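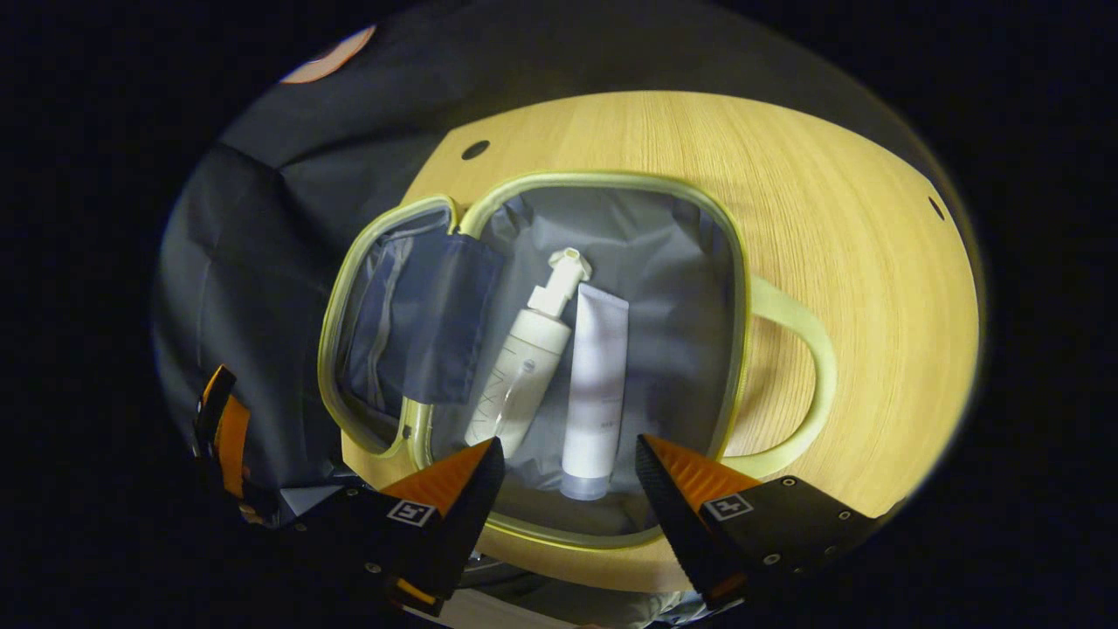 Nilton Alvarado wrote:

> Hi all, I've been reading through the task sheet for the packing round and I'm a little worried. Are we really asking the new kids to start with a toiletry bag? When I helped with the Plemano team we spent the whole fall on wooden blocks before we let anyone near a tube or a bottle. A tube squashes, a bottle tips over, and the lid of the bag flops wherever it likes. I'd hate for the younger ones to get discouraged in November and drift off to something else. Could we do blocks until the break and bring in the bag after that?
>
> Also, does anyone know if the Arellano room is open on Sunday? The schedule on the door says one thing and the website says another.

Hi Nilton, and hello to everybody else on the list,

Thank you for writing this up, and please don't feel bad about raising it so close to the start of the season. I went back and forth on the same thing over the summer, and I'm still not a hundred percent sure, so let me tell you where my head is and then you can all talk me out of it.

I love the blocks. I have a whole drawer of them! But what I saw last year was that the kids got very good at blocks and then had to start over once the real task came out. They'd learned to squeeze hard and close fast, and both of those habits are trouble with a squeeze tube. Two of our best drivers told me afterward that they wished they'd had the soft things earlier, even if it meant failing more in the first few weeks.

So my thought was to start with a very small version of the bag task: one pump bottle, one tube, lid already open, bag sitting on the table with the handle out to the side. The two things go in next to each other, bottle on the left, tube on the right with its cap down. Nothing to zip, nothing to fold. If a pair can bring the gripper in over the opening, take the tube by its sides, lift it clear and set it back down the way they found it, I'm going to call that a very good afternoon. The pump bottle is the harder of the two, I think, on account of the nozzle sticking out, and I'd leave it alone until the tube feels boring.

A few practical things while I have you:

- Please look at the orange finger pads before each session. Once the ridges fill up with lint they don't hold nearly as well, and a damp cloth takes care of it.
- Keep the square markers on the fingers clean too, and please, no stickers over them. (I know. They were very cute stickers.)
- Each pair gets 30 tries, then they swap who's driving. Write down the ones that went wrong as well, with a word or two on how.
- Come in slowly from the front edge of the bag. Most of our bumps last year were fingers catching on the rim.

On the log: we finished last season with 2,303 tries written down, which still makes me happy every time I open the spreadsheet. Faren has been cleaning it up and would like everyone to use the same words this time, so "slipped," "missed," "tipped" or "good," and anything longer goes in the notes column. I was the worst offender, with a whole paragraph in one cell about a bottle cap.

As for your blocks, how about this — we keep a block station going at the second table for anybody who wants it, all the way to the break, and the kids can move back and forth as they please. I'd feel better having it there for the shy ones, and you'd be just the person to run it if you're willing. The Perari kit has 40 blocks in it and I believe they're all still in the box.

The Arellano room is open on Sunday, yes. Trust the door, the website is still showing last spring. I'll be there from one o'clock with the key, and parking behind the building is fine as long as you stay out of the two spots by the ramp.

If anyone has a spare travel bag with a stiff rim and a lid that stays back by itself, I'd be glad to borrow it for the season. Full-size bottles are fine, half empty is fine, just make sure the caps are on tight before they go in your car.

Warmly,
Itzel Alvarado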